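# Curnside Hotel Opens in Abu Hammour, With Kettles

20 November 2022 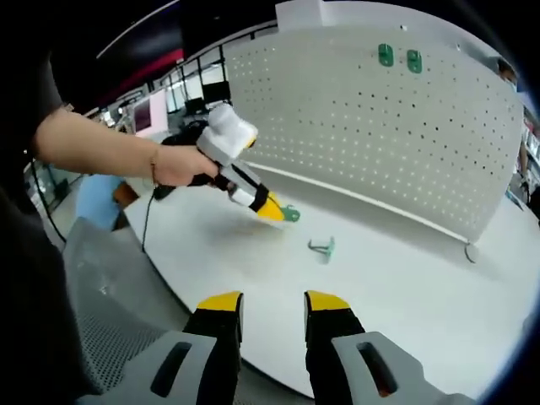

**Category: Hotels & Serviced Apartments**

Storkine, the hotel group that has spent years promising guests a good night's sleep and mostly delivering it, has opened the Curnside in Abu Hammour.

The hotel was due to welcome its first guests in September. The lifts had other ideas. They now go up and down, on request, and the group would like to thank everyone who took the stairs during the trial stays.

Guests can choose between standard rooms, family rooms and one-bedroom apartments with a small kitchen. Every room has a kettle, a desk that will hold more than a laptop and a saucer, and curtains that meet in the middle. Wi-Fi is free and the password can be typed by a tired person.

Breakfast is served until 11am at weekends. The ground-floor restaurant, Cladex, stays open for dinner and offers a short menu of grills, salads and soups. It was named by a branding agency, and the group has stopped asking what it means.

There is a rooftop pool, which is small, and a gym, which is smaller. Shops and cafés are a short drive away. The sea is rather further, and the hotel has resisted the urge to call itself a beach resort.

Guests who book 5 nights directly with the hotel before the end of the year will pay for 4. Parking is free for all guests, and late check-out can be arranged at the front desk, subject to availability and a reasonable tone of voice.

**Bookings and press enquiries:** Storkine press desk, extension 3722. Replies may take up to 30 minutes, longer at lunch.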